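About Trorside

Trorside fits out and finishes the insides of buildings that used to be something else. Most of our work is in former workshops, small warehouses and storefronts that are being turned into offices, studios and shared workrooms. We do ceilings, lighting, interior walls, stair railings and the tables and chairs that go in at the end. We do not do roofing, foundations or exterior work, and we will tell you early if your building needs those first.

The company was started by Davoud Jafarzadeh and Kaede Sugiyama. Davoud came from stair and railing work. Kaede had been drawing lighting plans for a larger contractor and wanted to be on site more often. Their first job together was a single staircase for a bookbinder on Liller Street, and the owner then asked them to do the rest of the floor. We still have the drawings from that job and still use the same railing detail, with a few changes to how the bottom post is fixed.

There are 17 of us now, including the shop crew. We have worked on buildings from a one-room office up to the old Tehrani warehouse, where we finished 1,884 square feet on the upper level.

How we approach a room

We leave ceiling structure showing where we can. Beams and ribs get cleaned, patched and painted white along with the ceiling itself. Dropping a flat ceiling below them costs height, and it makes later changes to the wiring slower. Where a client needs a quieter room, we talk about wall treatment and rugs before we talk about covering the beams.

Large walls are kept plain. We try to put plates and switches where they will not be in the way of shelves or a screen, and we mark their positions on the wall with the client before anything is cut.
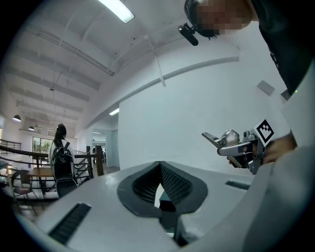

Lighting is planned by area. Fluorescent fixtures and long strips do the general work over open floor. Pendant lamps go where people sit down, and we like to hang them at different heights. Black shades have been the usual choice against white ceilings, although we will order any finish the supplier carries.

Railings are made in our own shop. The common version is a dark wooden rail on metal balusters. We sand and finish the wood before it leaves the shop, then touch it up after installation. Tables are wood too, and we are happy to place one close to the stairs if there is enough room to pass with a bag on your back. Kaede checks this by walking it.

Working with us

A first visit takes a morning. After it you get a written scope, a drawing and a price, normally within 6 working days. The price is good until the end of the following month. We run no more than 3 sites at a time, so there can be a wait for a start date.

Furniture orders go through Jeltik, our sister shop, which shares our address and phone line. Repairs to railings we built are handled by the same crew that put them in.

Page last updated March 30, 2020.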